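Opinion > Household > Furniture

Print this article
E-mail this article

The case for the plain plastic stool

Seo-ah Tak
Aug 10, 2026

Most buying advice for small stools deals with the top of the seat: its width, its colour, whether the surface is textured. I think this is the wrong side to judge. The underside carries the structure, and in a shop it takes five seconds to turn a stool over and look.

A moulded seat is a thin sheet. Left flat and unsupported it would bend under a modest load, so the moulder adds ribs. Depth matters more than thickness here. For a rib of constant width, doubling the depth gives eight times the stiffness for twice the material, and a cheap stool with deep ribs will usually outlast a heavier one with a thick, flat seat.

Crossed ribs have a second job. They tie the corners together on the diagonal, where a square seat is otherwise free to twist. When one leg stands on an uneven tile, the twist goes into those ribs. I would not buy a square stool without them, and I regard a row of parallel ribs as a poor substitute.
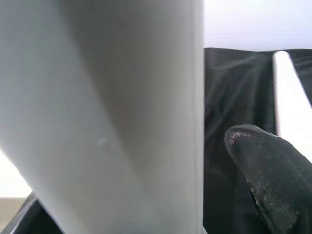
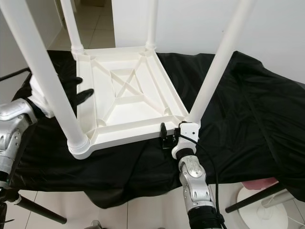 Second picture: white plastic stool, legs up, with the crossed ribs under the seat.

The leg joint is the other point of interest. A stool leg acts as a lever, and any sideways push at the foot is felt most at the seat. With a leg 300 mm long and a socket much shorter than that, the forces inside the socket are several times the push itself. A generous collar spreads them. A narrow one concentrates them, and the plastic whitens and then cracks -- nearly always on the inner face, where the owner does not look.

My own practice is to turn each stool over every April, wipe the grit out of the channels and press the legs home by hand. I do it on a table with a cloth over it. The seat lies flat, the joints are at a comfortable height and the top does not pick up scratches.

The shop at Warkville sells two stools of the same height. The Zostton has a closed panel underneath, which looks tidy and hides everything worth checking. The Bustamante leaves its ribs open and is thought ugly. I own the Bustamante. Open ribs do collect dust, and I accept the dust.

Makers could help by printing the socket depth on the label beside the load rating. A figure for load alone, with no word on how the legs are held, tells the buyer very little.

Print this article
E-mail this article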